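Stamstead sorts its empties at the bench

The Friday drop-in at the Stamstead repair hall has taken on a new line of work. Alongside the usual toasters and bicycle lamps, people can now bring clean bottles, tubs and lids to be sorted and passed on for reuse.

The scheme opened in December and took in 873 items in its first month. Most were small clear bottles and the lids of food jars, which kerbside lorries in the district do not collect when they are loose.

Bottles are handed over one at a time at the workbench and checked for cracks. Lids are kept apart, metal in one crate and plastic in another. Anything with a worn thread or a missing cap goes back to the owner.

Sound bottles go to Jurnix, a refill shop on Nomura Street, which gives them to customers who arrive without one. The shop takes up to 100 a week. Plastic lids are saved until there is a full sack and then driven to Fledamness, some 18 miles away, where they are shredded for moulding.

There is no charge, and visitors do not need to book. The hall asks that labels are soaked off at home if possible, and that nothing which has held bleach, paint or motor oil is brought in. Each household may bring 15 bottles per visit.

Glass is not accepted at present. The hall hopes to add it once shelving has been put up in the back store.

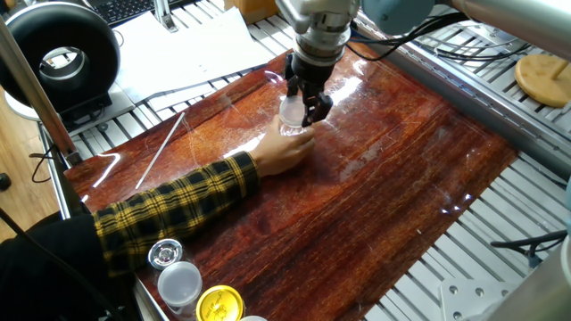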